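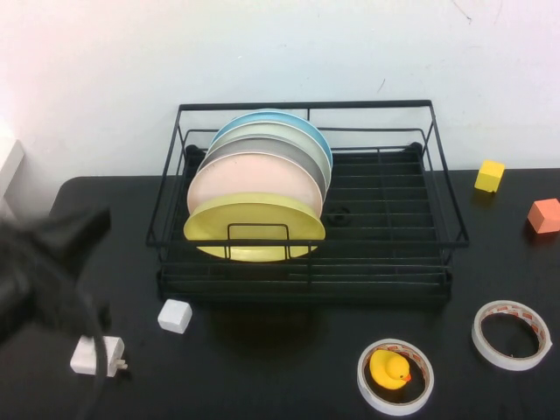 Dish rack task at our Waltport workshop: five plates, one gripper.

About Clekine

Clekine records robot demonstrations for companies and university labs that train manipulation models. Our operators drive the arms by remote control or guide them by hand through everyday jobs such as racking plates, sorting blocks and folding cloth. Each run is saved with its camera video and joint positions.

Kuldeep Nautiyal started the company in Waltport with 2 arms and a rented room. We now have 9 operators. New ones train on Vidal, our practice course, and complete 100 runs before their work goes to a client. Kuldeep still reviews the first batch of every new task himself.

A standard order is 300 demonstrations of one task. We agree on the objects and the starting layout with you, then send a small sample for approval. Failed runs are labeled and kept in a separate folder. Delivery is through Tronusel, our download site, and files stay there until October of the following year.

Visits to the workshop are by appointment. Please use the contact form.

Page updated August 12, 2024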